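Search this site Search Go

About Mesiteo

3 min read

Mesiteo is a shared workshop for people who build robots and small automation projects on their own time. We have benches, tools, storage and power, and members bring the rest.

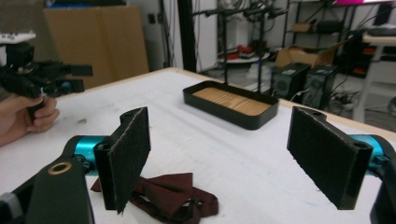
How we started

The workshop began in February with a handful of people who had been building in garages and spare bedrooms and had run out of floor. We rented the back half of a former print shop on Lenz Street, 969 square feet, and spent the first weeks painting, running cable and putting tables together. Most of the furniture is secondhand. The shelving came from a hardware store that was closing.

We now have 56 members. Some are working engineers, and some had never used a soldering iron before they joined. A few come only for the 3D printers.

What we build

Our main group project is called Conport. It is a pair of grippers that a person holds and works by hand, one in each, to pick up and move ordinary things on a tabletop. The aim is to work out finger shapes, pads and joints by hand before fitting the same parts to an arm. Straps, trays and other household items get used for practice. Soft things are harder than hard things, and webbing is one of the hardest we have tried.

The second group project, Skemex, is a small conveyor and sorting table for seed packets. It is further behind. The frame is finished and the belt tracks straight, but the sensor board is on its third revision.

Members also work on their own builds. At the moment these include a plotter, a greenhouse vent opener, two rover bases and a cat feeder that weighs each portion.

How we work

Group projects meet in the evening, twice a week. Anyone can sit in. Parts are printed or cut here when possible and ordered when not. Each project keeps a paper log at the bench with the date, what was changed, and what to try next. Drawings and code go in the shared folder, and members are free to copy them for their own use.

We try a part on the bench before we model the next one. Worn pads, cracked links and stripped screws go in a bin marked for measuring, and get thrown out after someone has written down how they failed.

The space

There are six benches, a printing corner, a drill press, a small mill and a row of shelves for member storage. Storage is limited to two bins each. Large projects can stay on the floor along the wall if they are labeled. The mill needs a short training session first, and so does the drill press. There is no welding or spray painting in the building.

Joining

Membership is $59 a month, or $20 for a day visit with an existing member. Both include use of the tools and basic fasteners. Filament and sheet stock are sold at cost from the cabinet by the door.

Members must be 16 or older. Younger builders are welcome with a parent who stays for the whole visit. To look around first, use the contact form and give us two or three evenings that suit you. We usually answer within a couple of days.

Last updated 2021-07-29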